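How to Sell Used Tools by Mail Without Losing Your Shirt

by Ornella Pagano
24 March 2022

I have shipped a lot of other people's unwanted tools. It began when my uncle left me a garage in Abernathy and a key that fit nothing in it. I figured I would be done by June. That was several Junes ago, and I now own a postal scale and have opinions about tape.

What follows is how I do it. There are faster ways, and I've refunded people after trying most of them.

Step 1: Decide whether it's worth mailing

Look up what the same tool has sold for, and ignore what people are asking. Anyone can ask. There is a man on Plomov who has been asking the same price for the same rusty bench vise since I joined, and I've come to think of him as a neighbor.

Take the sold price, subtract postage, subtract the site's cut, subtract the box and the tape. If the remainder would buy you a decent sandwich, carry on. If it wouldn't, put the thing at the curb with a sign that says "works." It will be gone by supper, whether it works or not.

Step 2: Clean it, but not too much

Wipe off the grease and knock out the sawdust. An old toothbrush is good for vents. Stop there. Buyers of old tools get suspicious when one arrives shiny, and buyers of newer tools assume you're hiding something under the shine.

Take out the blade or bit and wrap it separately in cardboard. Take out the battery too. Batteries have their own shipping rules, which your carrier will be delighted to explain at length while a line forms behind you. Read them at home first. 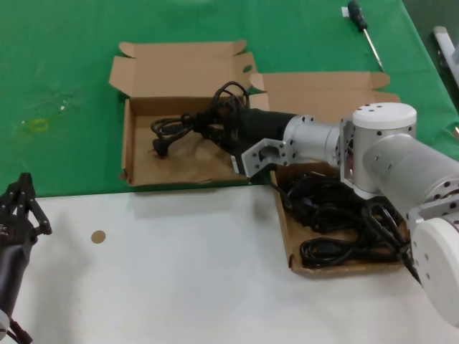
Step 3: Test it and write down what happened

Plug it in. Run it. If it makes a noise, describe the noise. "Runs, with a rattle at low speed" has sold more tools for me than "great condition" ever did, and the person who buys a rattle can't send it back for rattling.

Write down the model number from the label while you have it in your hand. I once listed a sander as a 2200 when it was something else entirely, and I heard from every sander enthusiast in the country. They were polite about it. There were just so many of them.

Step 4: Pick the box

You want 2 inches of room on every side of the tool. More than that and you're paying to mail air. Less and the first drop goes straight through to the handle.

Reused boxes are fine if the corners are still stiff. Press on one with your thumb. If it gives like a ripe peach, recycle it. Cover or peel off every old label, or your parcel may decide to visit its previous owner. One of mine went to Delura and came back with more stamps on it than my passport.
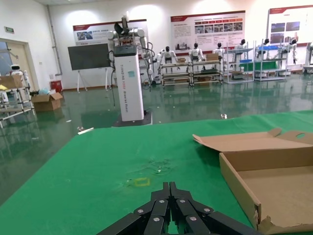 Step 5: Pack it so it can't move

Crumpled paper goes in the bottom first. Crumple it hard; those loose pretty balls of paper flatten out before the truck leaves town. Set the tool in, then stuff the sides, then the top. Anything with a trigger should have paper wedged around the trigger guard.

Now close the flaps without taping and shake the box. Go on, harder. If you hear anything, open it up and add paper. You are being far gentler than the sorting belt will be.

Heavy tools go in a second box. I know. I don't like paying for it either.

Step 6: Tape it like you mean it

Use real packing tape. Masking tape lets go in the cold, and duct tape doesn't care for cardboard as much as you'd expect. Run 4 strips across the bottom seam, then do the edges. Same on top.

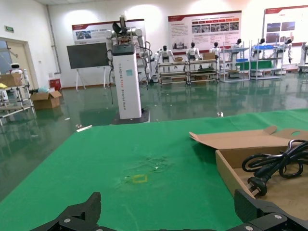 A box with its lid flap folded back and a finger hole in the flap.

Step 7: Weigh it last

Weigh the finished parcel, tape and all. Paper weighs more than you think, and so does optimism. Buy the postage online, print the label, and stick it flat on the biggest side, away from the seams.

Get a receipt at the counter. Keep it until the buyer has left feedback, and then a while longer. My receipts live in a coffee can next to my uncle's key. Receipt number 3067 settled an argument with a gentleman in Pidia who swore his drill had never been mailed. He was later found to have a porch on the other side of the house.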